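Sobre nosotros

Morkari es un vivero mayorista de plantas de interior y flor cortada. Suministra a floristerías, hoteles y empresas de jardinería. La producción se reparte entre dos invernaderos, Burau y Laizer, con una superficie conjunta de 1530 metros cuadrados.

Burau se dedica a helechos, potos y calateas en maceta. En Laizer se cultivan lisianthus y gerbera en sustrato de fibra de coco, con riego por goteo y recirculación del drenaje. La cámara de conservación trabaja a 6 grados - la gerbera se almacena aparte.

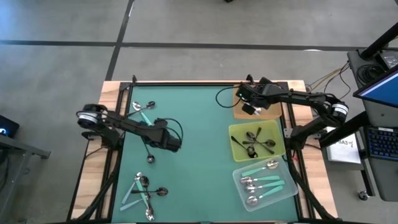 Mesa con tapete verde azulado y cuchara.

La dirección técnica corresponde a Mercy Biwott. Njoroge Obura lleva el control fitosanitario y Adhiambo Langat, los pedidos. El corte se hace a primera hora y la expedición sale a las 14:00. El pedido mínimo de flor cortada es de unos 1000 tallos, que pueden combinarse entre variedades. 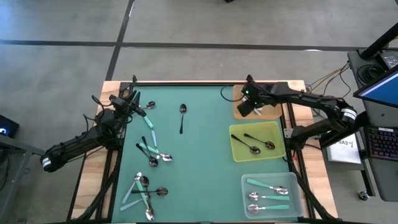
¿Se pueden reservar plantas para una fecha concreta?
La reserva se admite con tres semanas de antelación para maceta y dos para flor cortada. En febrero ambos plazos se duplican.

Comentarios

Bakari Mollel: ¿Las calateas van en maceta de 12 o de 14?

Morkari: De 12. La de 14 solo por encargo.

Faraji Mrema: El lisianthus blanco llegó bien, aunque dos cajas venían sin etiqueta de variedad.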